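Unit 11: Learning Bimanual Laundry Tasks from Demonstration
Course handout, revised March 3, 2026

This unit examines how a two-armed robot may be trained to handle clothing in a furnished home. Students should have completed the Zulu exercises on rigid objects before attending.

Cloth has no fixed shape. A shirt may present a different outline each time it is grasped, and a policy that relies on stored object models will usually fail. The Jestus method instead learns arm motions directly from recorded demonstrations, using a head view together with a close view from each wrist.

Head views:
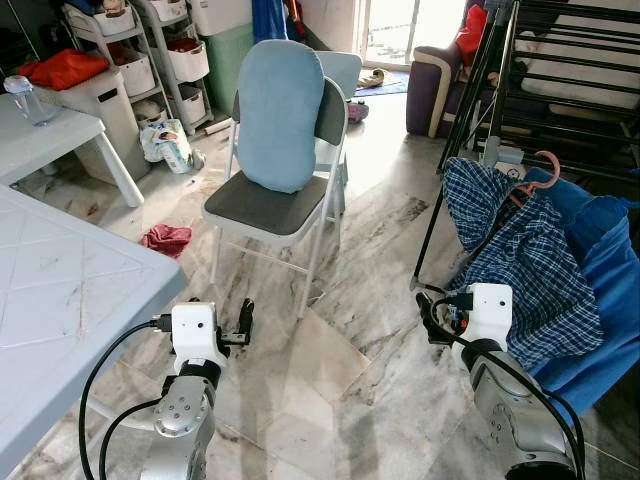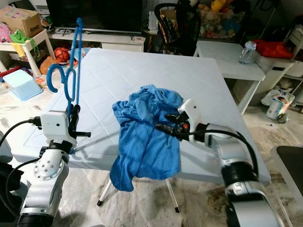

Wrist views:
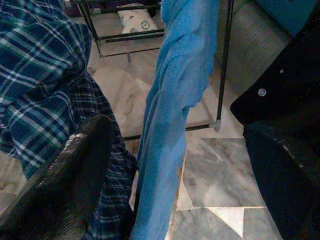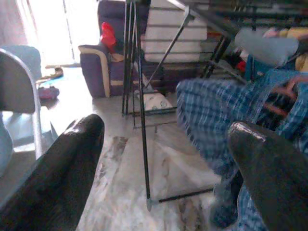 Each demonstration is stored as synchronized video and joint positions. The Oston set used in this course holds 463 demonstrations. Training runs for 4,000 steps, and the policy predicts short sequences of motion for both arms together. Predicting the arms separately led to poor timing when a garment passed from one gripper to the other.

Assignment 2. Train the policy once with all views and once with the head view alone. Report the success rate of each, and describe where in the task the failures occur. Submit results through Zinik.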